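Flower subscription price cut comes with a longer contract

January 17, 2022

Drindell, the mail-order flower company, says it is lowering the price of its yearly bouquet plan from $399 to $395. The company calls this "our biggest thank-you yet." It comes to four dollars.

The new price applies to orders placed through the Drindell website and to the gift cards sold at Famley stores. What the announcement leaves for the last paragraph is that the plan will now renew by itself each July, and that customers who want out must say so in writing a full month ahead. Under the old terms a phone call was enough, at any time of year.

Drindell did not answer when asked how many of its customers had wanted the change. A spokeswoman said the company "listens closely to its flower family" and pointed to a survey of 2649 subscribers. The survey asked whether they would like to pay less. It did not ask about the renewal date or the letter.

The company also says its bouquets will be "fresher than ever" now that packing has moved from Bae to a larger building in Feltach. It gave no figures for how long the flowers lasted before the move or how long they last now. The new building is farther from the airport than the old one, and delivery times listed on the website have not changed.
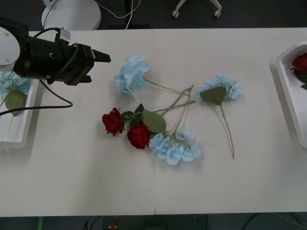
Can current subscribers keep their old terms?

Only until their present plan runs out. After that, anyone who stays is moved to the new terms, including the July renewal, and Drindell says it will send one email beforehand.

The move to Feltach was backed by a local tax break, granted on the promise of 350 jobs. Drindell now describes that number as a goal "over the life of the site" and would not say how many people work there today. The town's agreement with the company, which is public, sets no date for reaching it and no penalty for missing it.

Shoppers may want to do the math themselves before they sign up. A grocery store bunch once a month costs less than the plan in most of the towns Drindell serves, and it can be skipped in a month when money is short. The plan cannot. Drindell's terms allow deliveries to be paused for up to two weeks, but the full price is still charged.

The new terms are on the Drindell website, under "More," then "Other."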